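I spent January re-hanging the Haslam colour studies in the Adthorpe reading room, and the catalogue numbers still don't reconcile. The list gives 584 works on paper. Two sheets carry the same accession stamp, and the labour of tracing them fell to me.

The larger problem is light. Gouache of this age shouldn't sit above 50 lux, and the west wall reads about 200 by mid-afternoon. 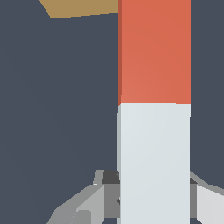
Ailsa MacKinnon wrote back that the meter was probably catching the skylight, and that the orange-reds in the Fetska portfolio have held up better than the blues. I took the readings again with the blind down and got 10 at the centre of the wall. The portfolio stays there until the loan ends.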